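August
By the Gultdale equipment planning group, second-year automation project

What Should the Department Buy? A Budget Report on One Arm, Its Gripper and Its Cameras

Summary

We were asked to say whether the department should spend next year's equipment money on a second robot arm. Our answer is not yet. We think most of the money would go into hardware that sits waiting for the parts we always run out of, and we don't trust the throughput numbers in the Drolholm quote. The case for buying fingers, cables and a spare camera is much stronger.

Background

The present arm has been in use for two terms on the tabletop sorting task. Students place a mix of groceries and desk items on the white table and the arm is supposed to pick them and put them somewhere sensible. The Drolholm brochure says the standard gripper "handles everyday objects." That phrase covers a lot of ground. A pen, a bread roll, a whiteboard eraser and a red milk carton are all everyday objects, and they ask for very different things from a pair of fingers. The pen is thin and lies almost flat. The bread will take a dent. We asked the sales desk which of these the claim had been tested on and got the brochure again.
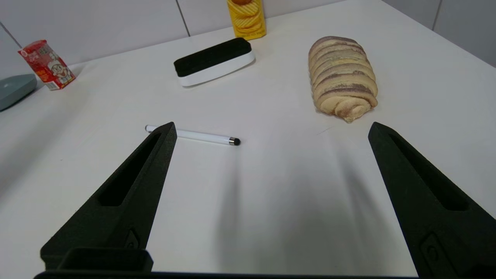 1. What the quotes include

We collected two quotes, one from Drolholm and one from Plorport. Drolholm offers a complete second station: arm, gripper, controller and a year of support. Plorport sells the pieces separately and would let us keep our controller. On paper Drolholm is cheaper per item. The paper leaves out the mounting plate, shipping, and the second software seat, all of which turned up in the small print on page 3. Once those are added the gap mostly closes.

Neither quote has a price for replacement fingers. Plorport gave us one by email, $46 a pair, with a lead time of 5 weeks. Drolholm told us fingers are "covered under support," and then defined support as not covering wear. We would want that in writing before anyone signs.

2. Where the time goes

The argument for a second arm is that students wait too long for the first one. We kept a log on the bench for one month and it came to roughly 165 hours of booked time. A large share of those hours had no arm motion in them at all. People were setting out objects, fixing camera views, or trying to work out why a program that ran in the morning would not run after lunch. A second arm does nothing for any of that. It might make it worse, as there would be two setups to keep in step.

We also have doubts about our own log. It was filled in by hand and some groups wrote "testing" for a whole afternoon. Treat it as a hint.

Getting the fingers up to a small package standing on the table takes care, and it was the step the groups argued over most when we asked what they would buy first.

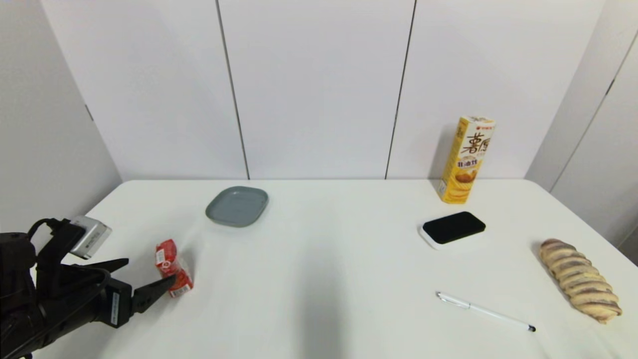
One group's written comment was that we were being too hard on the second arm, that a shared machine teaches you mainly how to queue, and that the department should stop pretending a better booking sheet will fix it. We take the point about queuing. We still haven't seen a booking sheet that was enforced, so we can't say it fails.

3. Cameras and cabling

Camera cost is the line we nearly left out. Both vendors assume you already own what you need. A camera on the wrist moves with the arm, so its cable does too, and a spare cable should be budgeted from the start. The Ilie camera bundle looks generous until you notice that the mount is an extra and the calibration board is a different extra. We would buy one spare unit and two spare cables and skip the bundle.

We also looked at whether cheaper test objects could stand in for real groceries. A crinkled snack bag and a rigid canister are hard to replace with foam blocks, and groceries cost next to nothing compared with anything else in this report. Keep buying groceries.

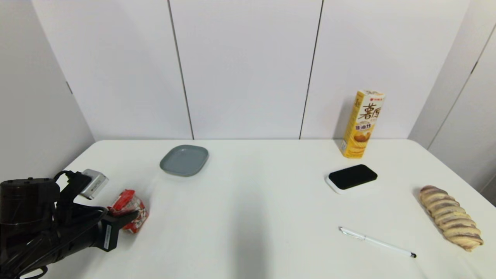
A reply to our draft came back asking what happens if the only arm breaks in the middle of a term, and whether we had priced that. We had not. A repair visit from Drolholm is billed by the day with travel on top, and they would not give us a ceiling. This is the best argument for a second arm that we have heard, and it is about insurance more than throughput. If the department wants to make the purchase on those grounds, the request should say so.

4. Recommendation

Buy three pairs of fingers, the spare camera and the cables now. Run the booking log again for a full term with start and stop times. Ask Drolholm for a written repair ceiling and a list of tested objects. Hold the rest of the money until both are in hand.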